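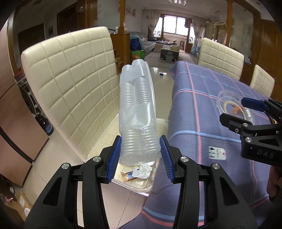
Marietjie Mkhize wanted to know if opened sleeves of cups have to be thrown out after a party, as her mother always did. No. Keep them. Fold the wrapper over the top cups, stand them somewhere clean, use them next time. That one comes up a lot so it goes first.

Justlow party box: questions we get
Updated March 2, 2025

What's in the box?
Clear plastic cups, napkins, paper plates, one wipe-down tablecloth. Tape and string if you tick the decorations option. No cutlery, sorry, we're looking at it for April.

How many people does it do?
Up to 60. For a small do, say 15 round a dining table, ask for the Grestel size instead. Same stuff, less of it.

My cups are stuck together. Help
Don't yank. Hold the bottom cup, twist the top one gently. Still stuck? Stand the lower cup in warm water for a minute. Not boiling, they go soft.

Do I take all the plastic off the stack?
Only if you're putting every cup out at once. Otherwise open one end and leave the rest wrapped. Keeps the dust off and the stack doesn't go over when somebody knocks the table.

Should I wash them first?
Quick rinse if the wrapper was already open when it reached you. Then tell us, it shouldnt have been.

Can they go in the dishwasher?
No. By hand, cool water, upside down on a tea towel.

Hot drinks?
No. Cold only. Squash, water, fizzy, fine. Tea wants a proper mug.

Where do people put them during the party?
Your call. End of the table nearest the door works for most. Anoma Mridha wrote in to say she puts the spare stacks on a dining chair pushed under the table, so children can't get at them. Good idea, pinched it.

What about rubbish?
One bag for cups, one for everthing else. Put them out before people arrive. Flatten the small boxes as you go, takes up half the space.

Tape marks on the table?
Warm soapy cloth, then dry. Stick tape to the cloth instead of the wood if you can.

Something missing or cracked?
Message within 3 days with your order number. Photo helps. We send replacements, no need to post the broken ones back.

Can I collect?
Yes, from the Jayawardena shop, side door, ring the bell. Bring the order number.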